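**Gripper trial — inspection checklist, Puvness test room**
Date: 12/01/2022
Inspector: Birthe Bergmann
Reviewer: Nandi Mthembu

Scope: comparison of the Lamen finger set with the Chauke finger set on paper and cardboard items. Items marked "Open" are to be closed before the next run.

- [x] Emergency stop tested at both operator positions. *Comment:* Stop reset by the inspector.
- [x] Finger screws tightened to the value on the Testeo sheet.
- [x] Wrist camera focus checked at working distance. *Comment:* Very near objects remain soft. Accepted for this trial.

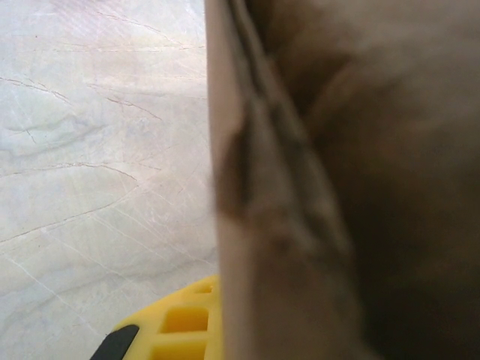
Wrist camera view, paper bag at close range.

- [x] Payload limit set to 600 g for all cardboard items.
- [ ] Finger pads inspected for wear. *Comment:* Open. Pads are to be replaced after 1,400 cycles — the log for October is incomplete.
- [x] Cardboard stock checked for tears. *Comment:* Torn sheets may be used for edge approach tests only.
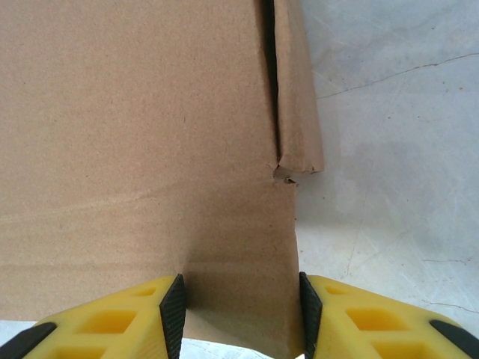 **May the two finger sets be compared at different closing speeds?**
Both sets must be run at the same closing speed, and the speed must be entered on the record before the first cycle.

- [x] Controller software matched on all stations.
- [ ] Cable slack checked through full arm travel. *Comment:* Open. Repeat with the elbow at its highest position.

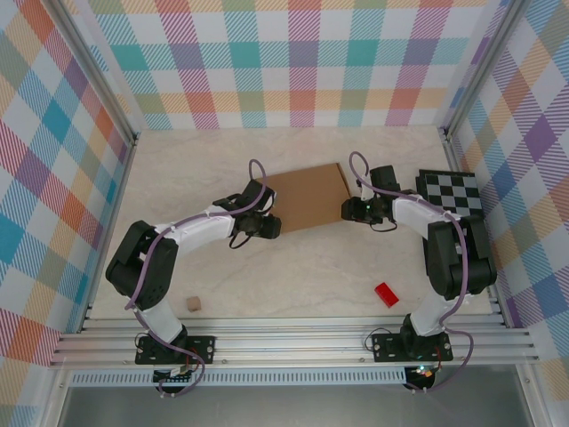
The cable check shall be carried out at reduced speed, with one person at the stop button. Results are to be entered under item 195 of the trial record and signed by the reviewer.

Open items: 2
Status: trial may continue on paper items only.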